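Dressing the cables on a used KUKA arm (and keeping the bin where you put it)

Once the arm is bolted down and moving, you'll want to go straight to picking things up. I did too! Then the wrist turned, the cables went tight, and I spent an evening in our shared shop at Fivcombe redoing the whole run. Do the cables first.

Start at the wrist with everything unplugged. Leave a loop big enough that the last joint can swing all the way both ways – mine took 35 inches of cable, which looked silly on the bench and was exactly right on the arm. Tie the bundle at intervals, snug but not crushed, and bring it back along the middle link. It'll cover some of the lettering. Oh well.

Next, the bin. I got a gray metal one from Pesley, already scuffed, and set it on the wooden tabletop. A bar clamp at one corner keeps it from creeping. Then put blue tape down on the wood, so if you ever have to take the bin off you've got marks to work from. 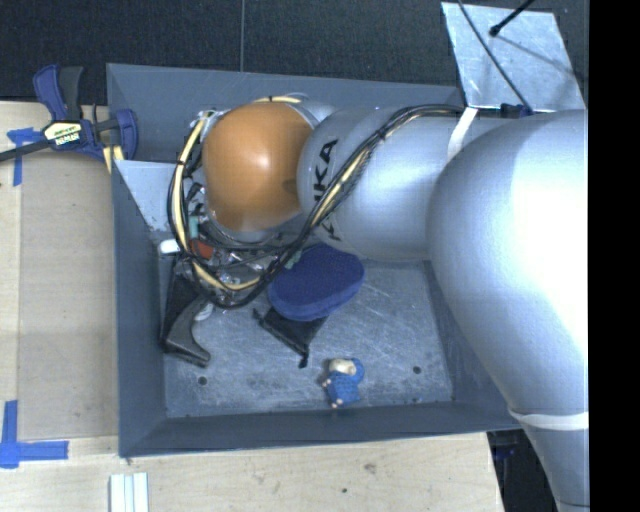 Photo by the author, Fivcombe workshop

Now throw in some junk. You want a mix – something soft, something hard, something shiny. I've got a black pouch, a little figurine in blue and some crinkly clear packaging in mine, and I like having one thing sit by itself on bare floor with the rest crowded together along a wall.

Before you run anything at speed, jog the arm slowly to all the corners of the bin and watch the loop (not the tool, the loop!). If it drags on the wall, slide the nearest tie back 2 inches and go again. I use the reusable ties from Bortolotti for this part, so I'm not snipping and swearing every time.

When you're happy, let it cycle with an empty program for up to 72 minutes and then check each tie with your fingers. Tighten whatever moved. After that you can plug in the Broler controller and start on the grasp points, and I'll get to those on the next page.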